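Weigh the Dose
By Kalliopi Lazarević

Print this page | E-mail this article | 5 comments

Most home coffee recipes still give the dose in scoops. A scoop is a unit of volume, and roasted coffee does not have a fixed density. A dark roast expands more in the drum and loses more water than a light roast of the same lot, so a level scoop of it weighs less. Bean size and shape change how the pieces pack. The brewer sees a change in strength from bag to bag and blames the grinder.

My view is that recipe writers should drop the scoop entirely and print grams. The usual objection is cost. A basic kitchen scale is cheap next to a grinder, and one that reads to a tenth of a gram is adequate for any brewing method used at home.
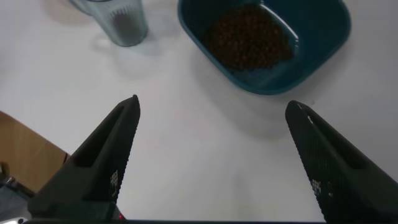 Water is the same problem

The markings on a brewer's tank are set for cold water, and the "cups" on it rarely match the cups in the cupboard. Put the server on the scale, press tare, and pour to 300 grams. No conversion is needed.

Pieter Declercq, who edits the Skutham brewing newsletter, argued in September that grams make the hobby look like lab work and drive beginners away. I disagree. Reading a number off a display is easier than judging whether a heap is level. Beginners gain the most from weighing – they have no baseline, and a steady dose gives them one.

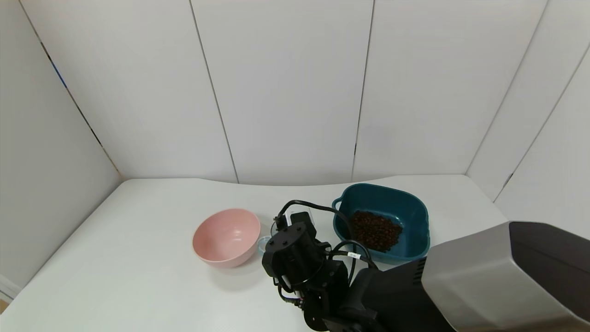 A stronger objection is that weight alone does not fix extraction. Grind size, water temperature and contact time all matter, and a correct dose ground too coarse will still taste thin. That is true, but it supports my case. With the dose held constant, a change in taste can be traced to one of the other settings. With the dose drifting, it can't.

Manano already prints grams on its bags, with the scoop figure in smaller type underneath. I would remove the second line. Readers who want to keep their scoop can weigh its contents once for each new bag and write the result on the label.

Shares: 722 | Print | E-mail to a friend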